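# When the arm lets go halfway: tracing a gripper that drops things

If you've got a pair of small bench arms and one of them has started dropping whatever it picks up, always at about the same point in its swing, then please read on before you order a new gripper. I very nearly did order one. Lovely Macapagal had the order form filled in and was only waiting for me to say yes, and I'm glad I dithered, as I usually do.

Our two arms live in the back workshop at Buenaventura, and we use them for sorting practice with everyday household things. The fault began small. The arm would close on an item, lift it nicely, start across towards the basket, and then the fingers would go slack. Sometimes they caught again a moment later, which was worse in a way, as it made the whole thing look like a badly judged grip. We spent far too long changing the grip force from 300 to 900 in the settings and feeling pleased with ourselves each time it behaved for an afternoon.

## Before you touch anything

Switch off the motor supply at the wall and wait for every joint to stop holding. Support the upper arm with your free hand while you do it, because these arms sag when the power goes, and a sagging elbow will nip a finger quite smartly. Jomar Pangilinan has the bruise to prove it.

If you have two arms on one rail, as we do, switch off both. It's tempting to leave the second one live so you don't have to home it again. Please don't! A live arm beside your head is no company for a fiddly job.

## Finding the fault

1. With the power off, move the arm slowly by hand through the path where the drop happens. Watch the cable, not the fingers.
2. Look for any place where the cable goes tight, rubs on a joint housing or gets pinched between two links. Ours went tight at the wrist once the forearm was stretched well out.
3. Feel along the cable for a flat or stiff spot.
4. Press the connector at the wrist end. It should click and stay put. Ours sat a hair proud, and you wouldn't have known by looking.
5. Power up again, stand clear, and run the gripper open and shut with the arm folded in. Then run it with the arm stretched out.

If it's well behaved folded and poorly behaved stretched, you have a cable fault, and no amount of grip force will cure it.
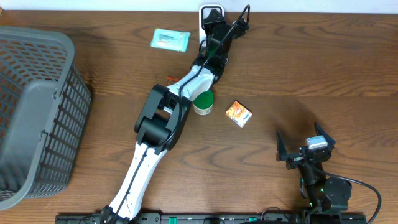

Do leave a few ordinary objects out while you test, by the way. An empty gripper hides this fault beautifully, and it was only when Divina Sebastian suggested trying light things and then heavier ones that we saw the drop had nothing to do with weight. Soft packets and jars went down at the same spot in the swing. Keep glass out of it until you're sure.

## Putting it right

Unplug the wrist connector and look at the pins. Straighten nothing that's badly bent; replace the cable instead. We fitted one from Suteck, a little longer than the old one, and left a loose loop at the wrist so that the joint can turn all the way without pulling. Then tie the cable down further along, snugly but not tight, and move the arm by hand through its full reach once more.

Now put your grip force back to where it was before you started fiddling. I forgot this, and the first thing the mended arm did was squash a carton of raisins.

## The change to the software

Virgilio Umali added a check for us afterwards. If the gripper goes silent for 2 readings in a row, the arm stops where it is and waits for a person to press reset. It used to carry on regardless, swinging an open hand across the table. If your controller has a similar setting, turn it on, and test it with the arm folded in and everyone standing back.

We ran 3000 cycles before I'd let anyone call it mended. Jericho Aquino now checks the wrist connector whenever he wipes the arms down, and the old cable is in the drawer under the bench with a knot in it so it doesn't get fitted again by mistake.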